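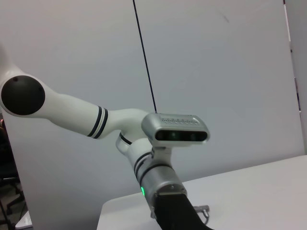
The arm partway through a collection session, green light on, small gray metal part on the table beside the gripper.

I have been meaning to write about data collection for months, and I keep writing about training runs instead, because training runs come with plots and plots are easy to blog. But if you asked me which half of the project I look forward to when I get up in the morning, it's the collecting. I love it! I get to move a robot arm around by hand, over and over, and somewhere inside that pile of repeats there's a policy waiting to be fitted.

Quick catch-up for anyone who came in from the gripper post. The project is called Tilard, it's mine and Nawal Ouali's, and the goal is plain: pick up a small metal fitting from anywhere on a white table and set it down in a marked spot, the same way up every time. No fixtures, no part feeder, no hand-written grasp rules. We show the arm how, we record what the cameras see and what the joints do, and a network learns to go from one to the other.

Our first dataset was bad. It was a very tidy dataset, mind you (I was proud of it), and that was most of what was wrong with it. I had put the part down in nearly the same place each time, come in from the same side each time, and closed the gripper at the same height. The policy learned my habit beautifully. Move the part a hand's width toward the back of the table and the arm would go to where the part used to be, close on nothing, and carry the nothing to the goal with total confidence. I laughed for a good minute and then deleted the lot.

So for round two we wrote down some rules before touching anything, and they have held up well enough that I want to share them.

Start poses get scrambled. Before each episode the arm goes to a new position, sometimes high, sometimes far out to one side, once in a while so low that the wrist has to back off before it can do anything useful. Nawal wrote a little script that picks the pose so that I can't pick my favorites. I do have favorites. Everyone who teaches a robot by hand has favorites, and the model can smell them.

The part gets tossed, gently. I used to place it, and placing it means I choose an angle that I know how to grab. Now I let it roll out of my hand and take what I get. Some of those angles are really awkward, with the short end pointing down at the table or straight at the gripper, and those episodes are slow and a bit ugly. Keep them. The ugly ones are where the arm learns to turn its wrist.

Mistakes stay in if they get fixed. This was the big one for me. If I miss the grasp, back up, and get it on the second go, the episode counts. In the first round I threw all of those away and kept only the clean ones, so the policy had never seen what to do after a miss. Mahmoud Kamel told me this over lunch a year ago and I nodded and ignored him. Sorry, Mahmoud! You were right and I owe you a sandwich.

We do 22 episodes in a block, then stop. That number came from my attention span and has no science in it at all. Past that I get sloppy in a way I don't notice until I watch the playback: the approach gets faster, the pause before closing gets shorter, and I start cutting the corner on the way to the goal. After each block we swap, so whoever was driving goes to the keyboard and labels, and whoever was labeling drives. Two drivers has turned out to be a gift. Nawal comes in from above and settles straight down, I tend to sweep in from the side, and the mix seems to do the model good.

About the cameras, as people asked in the comments last time. The depth sensor rides on the arm with its cable going straight up and out of the way. I fought with that cable for ages. Strapped along the arm it tugged every time the elbow folded, and a tug on the sensor means the view shifts a hair between episodes, and then you spend an evening wondering why the calibration has drifted. Hanging it from overhead fixed it in two minutes. I'd still like a proper swivel up there someday.

Then there's the backdrop. Plain gray wall, white table, very little to look at. It's great for debugging and I would start there again, but I'm getting nervous about it. Othmane El Idrissi runs a bench at Dierckx with shelves and coats and people walking past, and his early numbers were much worse than ours for weeks. Then he carried his policy down the hall to another room and it just worked. Ours has never been down the hall. So round three will have a patterned cloth on the table for one block and a lamp moved around for another, and I fully expect the success rate to drop like a stone at first. Can't wait.

Storage is the dull bit, but do it early. Every episode gets its own folder with the video, the joint log and a one-line note in plain words. "Slipped, regrabbed." "Long way round." "Nawal sneezed." I have gone back to those notes far more than to any of the fancy metadata we planned. When a policy does something odd, I search the notes for a word that matches, and more often than you'd think there is an episode in there where one of us did exactly that odd thing.

Next up is a second part, a flatter one, and I want to find out how few new episodes we can get away with. Nawal thinks one block. I think two. Loser re-labels the whole of round two with the new tag names, so the stakes are real. If you're collecting your own data and do it differently, leave a comment, especially if you've found a good way to stay random when your hands want to repeat themselves.

Home | Tilard log | Parts and tools | Reading | About

Recent posts
Choosing a gripper for very small things
What Ismail Slaoui's cable trick taught me
A visit to the Flendden workshop
Naming episodes so you can find them again
My first policy, and why it grabbed the air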